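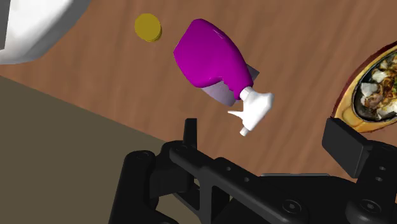 # Felell Prepares a Bid for the Arkau Valley Winter Masters

The town of Felell will seek the right to stage the Arkau Valley Winter Masters, a cross-country skiing and biathlon competition for athletes aged 35 and older. The town council approved the candidacy in January after a review of venues, lodging and transportation. A formal application is now being prepared for the Arkau Ski Federation, which awards the event every two years.

Felell has hosted regional races before, most of them on the forest loops north of town. The Masters would be a larger undertaking. The federation expects 1000 competitors over six days, and many arrive with family members who need beds, meals and a way to reach the start area by 8:30 in the morning. No previous host has had a smaller resident population.

## Venues

The proposal places all skiing at the Rezaei Nordic Center, which opened as a training site for junior teams and has since been widened to meet federation standards. Its trail network measures 38 kilometers, of which the lower section can be covered with machine-made snow. The upper trails depend on natural snowfall. In two of the past five winters they opened late, and the application acknowledges this openly. If cover is thin, longer races would be run as repeated laps on the lower section.

The biathlon range requires more work. It has 24 shooting lanes at present, and the federation asks for 32. The council has set aside funds for the additional lanes and for a new timing building, with construction to begin only if the bid succeeds. A grandstand was considered and dropped from the plan. Spectators would stand along the berm behind the range, as they do for the junior championships.

Opening and closing ceremonies would be held at Sara Hall, the former ice rink on the river side of town.

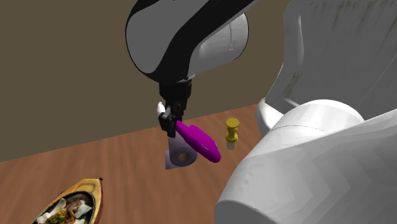 *A white and black robot arm above a tabletop. Computer rendering.*

## Lodging and transportation

Lodging remains the weakest part of the candidacy. Felell's hotels and guesthouses fill quickly during the school holidays, and the proposed dates fall one week after them. Agreements have been signed with three neighboring towns, the farthest of which is 35 minutes away by bus. The application commits the organizers to a shuttle from each town, beginning at 6:00 a.m. on race days - earlier than any public service now running in the valley.

The railroad reaches Felell from the west only. Teams coming from the eastern side of the Arkau range would travel by road over the pass, where winter closures are common and can last most of a day. The organizers propose to leave the first day free of competition so that late teams can register without penalty. Past hosts have used the same arrangement, and the federation is understood to accept it.

## Cost and public opinion

Entry fees and federation support would cover a little more than half of the operating budget. The remainder would come from the town, the regional tourism office and local sponsors. Council members who opposed the candidacy argued that the money would be better spent on the swimming pool, closed for repairs since last spring. Supporters replied that the range and the timing building would stay in use long after the event, chiefly by school teams.

Two public meetings were held before the vote. Residents of the streets nearest the Nordic Center asked for limits on parking and on loudspeaker use, and both requests were written into the application.

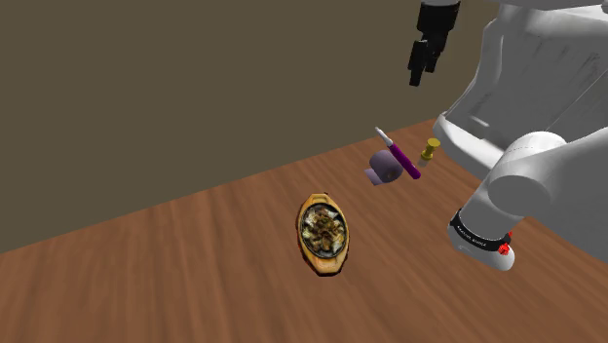

**When will the federation announce its decision?**

The host will be named in June, following inspection visits to each candidate town in March.

Two other towns have declared an interest, though neither has yet published its plans. Felell's application will be available to read at the town library once it has been submitted.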